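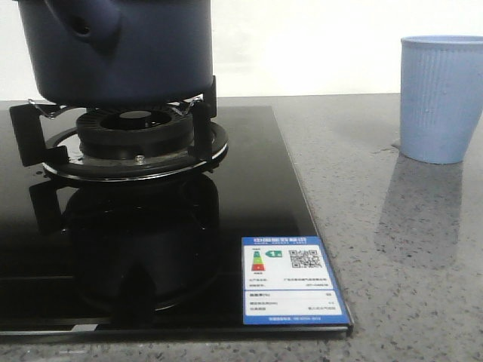 Pradell Home Robotics Club – Members' Blog

I've had the Lerero kitchen arm kit on loan for four weeks, and it goes back to Briem at the end of May. I said I'd write up what I thought before it went, so this covers setup, the cameras and the software. I paid nothing for the loan and Briem hasn't seen the post.

The kit is one small arm with a two-finger gripper, a camera that mounts at the wrist, a second camera on a stand, a clamp, a power supply and a year of the Vimolton software. You supply the computer. I ran it off a laptop that is a few years old and it kept up fine.

Setup took me an evening. The clamp is good. It holds well on a stone counter, and the rubber faces didn't leave marks. The manual tells you to do the camera calibration last, after the arm is clamped, but the software asks for it first. I followed the software, then had to do it all over again when I moved the arm. Follow the manual.

I picked a dull job on purpose. There's a light blue plastic cup with ribs down the side, and I wanted the arm to pick it up off the counter and put it down again next to the cooktop without touching anything on the stove. The pot stayed on the burner the whole time, with the gas off. The kit is not meant to be used near a flame and the manual is clear on that.

Most of my trouble was with the counter and the glass. A black glass cooktop is close to a mirror, and the gray stone is polished enough to give you a second, softer cup underneath the real one. With the ceiling light on full, the Vimolton software would sometimes draw its box around both the cup and its reflection and aim too low. Dimming the light helped. Moving the stand camera a little higher helped more.

The wrist camera is the better of the two for the last few inches. It doesn't have much depth of focus, so things go soft when the gripper gets close, but the rim of a cup is a big simple shape and the software handles it well even blurred.
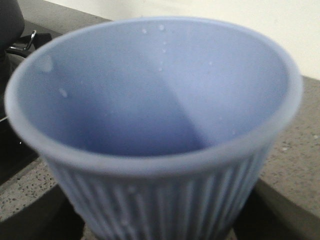

The cup from the wrist camera, up close.

You teach the arm by moving it through the job yourself and recording each run. Briem suggests 20 runs for a simple pick and place. I did those, tried it, and it missed more than it hit. So I kept going, a few runs before work and a few after supper, and by the second week it was getting the cup most of the time. A full session log can be exported as a plain table, and my biggest one came to 2841 rows. It opened in a spreadsheet without any fuss.

What it never got good at was the cup being moved to a new place. If I set it down near where it had been in training, fine. If I put it at the far end of the counter, the arm would head for the old spot first, stop, and then sort of search. Musa Bako from the club has the older kit and told me his did the same until he recorded runs from all over the counter. I started on that and ran out of loan.

Storage fills up fast. Both cameras record the whole time and the default setting keeps everything. There is an option to keep only the runs you mark as good – it's three menus deep, under Projects.

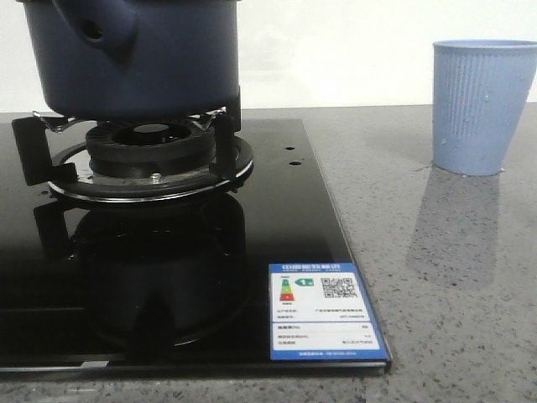
Price and whether I'd buy it

The kit is just over 1000 dollars with the first year of software in it. After that Vimolton is a yearly fee, and the arm won't record new runs without it. It will still play back the ones you've already trained. I don't like that arrangement, but it is stated on the order page and I can't say it was hidden.

The arm itself is well made. One joint had a slight click from the first day that never got worse. The gripper pads are soft and didn't scratch the plastic. The power cable is too short for a kitchen and I used an extension the whole time.

If you want something to learn on and you have a spot where it can stay clamped for a month, I think it's fair value. If you'd have to pack it away every night, I'd skip it, as the calibration doesn't survive being moved. I won't be buying one for now. I may ask for the loan again in the fall with the bigger gripper.

Musa has asked to see the export files before the next meeting, so I'll put them in the club folder.

Filed under: Kits & Reviews, Robot Arms, Kitchen
4 comments | 20 shares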